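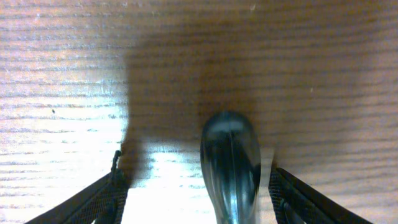

*A wooden tabletop in the shop.*

## About Tistura

Tistura buys, sells and consigns sports trading cards and signed memorabilia. We started with a folding table at weekend shows and now run a storefront with a sorting room in back. Most of our business is basketball and baseball, with some soccer and a little hockey when a good collection comes in.

The store is owned by Angelica Cruzado. She collected rookie cards as a kid, stopped for a long time, and got back into it when she had to price her uncle's collection. That collection had 294 cards in top loaders and a lot more in shoeboxes. She sold most of it one card at a time and kept the catchers.

### What we do

We sell singles, sealed boxes and supplies. Singles are sorted by sport, then by team, then by player. If you want something from the Cerero or Arango checklists, ask at the counter. We keep those in binders behind the register.

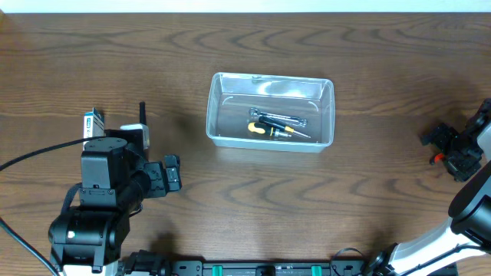
We also take consignments. The minimum is 50 dollars per card, and our fee is 12 percent of the sale price. You get a written receipt for every card you leave with us, with the condition noted on it. If a card doesn't sell, you can lower the price or take it back at no charge.

Box breaks are on Tuesday evenings. Spots are sold by team and every hit ships in a one-touch holder. Base cards go to the team owner too, unless you tell us you don't want them.

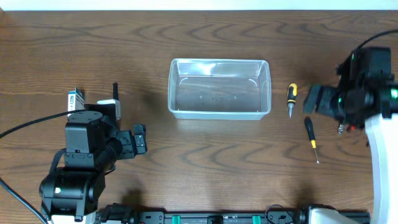 Nosport wrote to us after a break last season: "I got all my base cards, in order, with the inserts on top. Other places I've used just send the autograph and toss the rest. Could you do more hockey?" We've added one hockey break a month.

### Grading and authentication

We don't grade cards ourselves. We send group submissions to outside graders and pass the grading cost on to you with shipping added. Bring your cards in penny sleeves and semi-rigid holders. We look over corners, edges and surface with you before anything goes out, and we'll say so if we think a card isn't worth the fee.

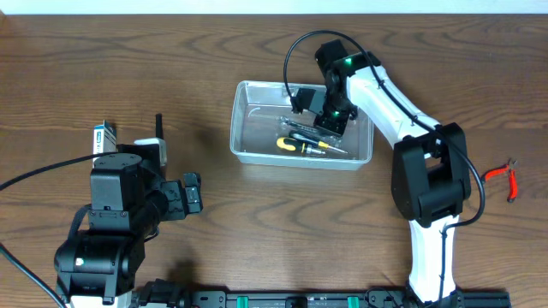

Signed items need paperwork before we'll list them. A family story about who got the ball signed is nice to hear, but we can't sell on it.

### Visit or write

Our current inventory list has 402 graded cards and is printed at the counter. We buy collections by appointment, so please call first if you have more than one box. We are closed for inventory for the first week of November.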